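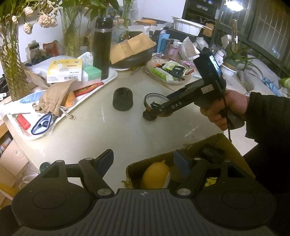

A white table with many things on it, September 2018

In February my doctor told me that my blood pressure was too high. I was 50 and I felt well, so I did not want to believe her. She gave me tablets to take in the morning, and after two weeks I had a dry cough which did not let me sleep.

I did not connect the two things. I drank tea with honey, I bought a new pillow, I blamed the heating. It was my friend Lama who asked me if I had begun any new medicine. She had the same cough some years before, with the same kind of tablet.

I went back to the doctor and she was not surprised at all. She said that this cough is well known with this group of medicines, and she changed mine for a different kind. I must say I was a little angry. The leaflet in the box has the cough written on it, but it is a very long leaflet, and I read it only after.

The cough did not stop at once. It took six weeks until I had a whole quiet night. My husband Samer says he counted every one of them.

Now I measure my pressure at home, sitting down, before coffee, and I write it in a small notebook. The numbers are better. My next visit is in two months and I will ask if the dose can be smaller. Please do not stop your own tablets by yourself, go and speak with your doctor first.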